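The long-running dance at Dela Peña Hall

By 6 pm the chairs are against the walls and someone has found the extension lead. The doors at Dela Peña Hall open at seven, but people start turning up well before that, because parking on the Jaltus side of the river is bad and because most of them would like a chat before the music gets loud.

The Idik dance is a queer social dance in a town that has never had a gay bar. It runs every month except January, when the hall is too hot. Entry is $10, supper included, and the music goes from old-time waltzes to whatever was on the radio when the people choosing it were at school. Two women who met there have since moved interstate and still drive back for the November one.

It began as a private arrangement. A group of friends who had been dancing in each other's lounge rooms ran out of lounge rooms, and one of them asked what the hall cost. They put the booking down as a "folk dance" and left the noticeboard alone. People heard about it by phone, or from a photocopied sheet that went out in plain envelopes. The sheet was called Idik, a word out of a card game the friends used to play, and the dance took its name from that.

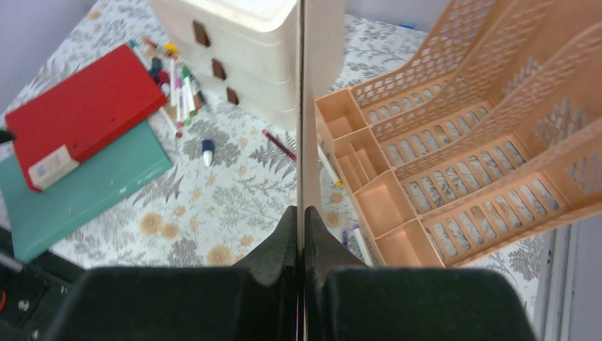 The envelopes mattered. Several of the first regulars were teachers, one worked for the shire, and a good number were married. For years the sheet carried no surnames and no address, only the time and a line saying what to bring for supper. A full run of them survives in a shoebox, and reading through it you can watch the caution ease off. The word "gay" turns up first in a recipe heading, as a joke. A few years later it is on the front page.

The mailing list now stands at 900, most of it email, though a few people still want the paper version and still get it. Far fewer come on any one night. The hall is licensed for 100, and the November dance is the only one that has had to turn people away.

What has changed most is who comes. Early on it was mainly men in their thirties and forties and women a little older, and the two groups kept to their own sides of the floor until supper. The younger people who come now don't sort themselves like that. Some arrive with parents. There are trans teenagers who have been taught to foxtrot by men in their seventies, and the men have been corrected on a few points in return.

Not everyone has been happy about it. Some of the older regulars stopped coming when the age limit was dropped, and said so in letters that Idik printed in full. They had wanted one night a month without children in the room, and they'd had few enough rooms to begin with. A later start was tried for a while, with families leaving at nine. It was dropped as well, as the families were the ones doing the washing-up.
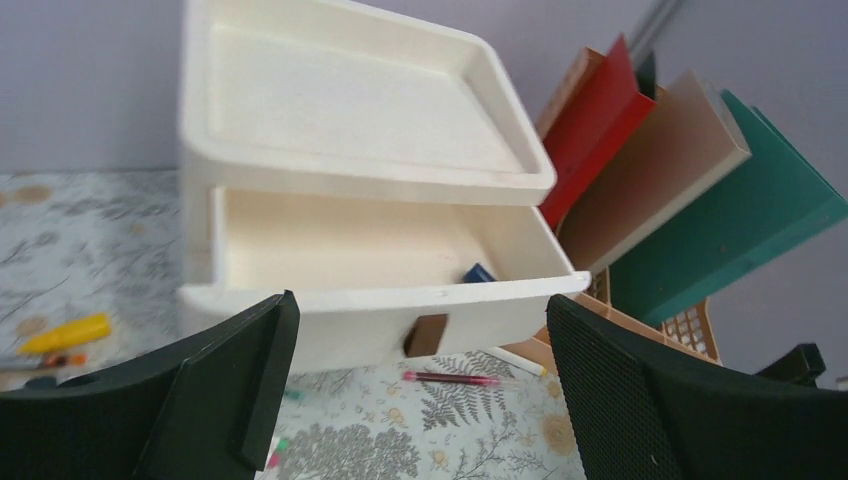 Do you need to know how to dance?

Most people don't when they first come. There is a lesson in the first half-hour covering one simple dance, and after that you can follow someone who knows it or sit down and eat. Nobody is matched by sex. You say whether you'd like to lead or follow, and you can change your mind between songs.

That last part was argued over as well. For a long time the men led men and the women led women and the caller shouted "gents" and "ladies" out of habit. Now the caller says "leads" and "follows", and forgets once or twice a night – usually late, in a reel, when there isn't time to think.

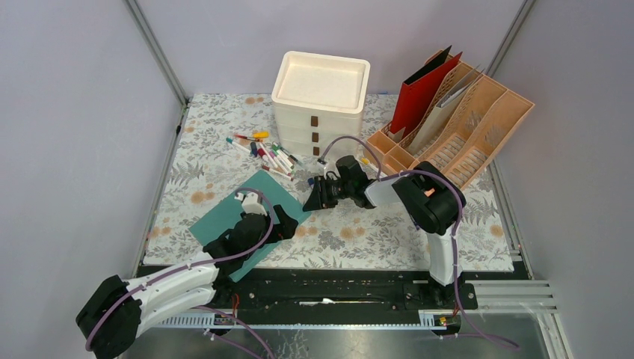

Name tags came in with the younger crowd and are about the only thing at the door that takes any time. People write their own, with pronouns if they like, and many like to decorate them. It needs very little: a loose pile of markers on a flowered cloth, as in the photo, with a white set of drawers behind, would do any door table nicely. A few of the old hands still leave their tags blank. They spent a long while going to a dance where you didn't write your name down, and they are not pressed about it.

The hall itself is the current worry. The roof over the stage leaks, and the owners have had an offer from Sistitov, the company that bought the old flour mill next door. Nothing has been signed. The dance has looked at the bowling club, which has a better kitchen and a carpeted floor, and at the school gym, which has the floor and no kitchen at all. Neither has the verandah, where people go to cool off between brackets and where, by most accounts, a good half of the couples in the district got started.

For now the bookings run through to winter. Supper is a shared table, so bring a plate, and label it if there are nuts in it. The side door sticks – push low down, near the hinge.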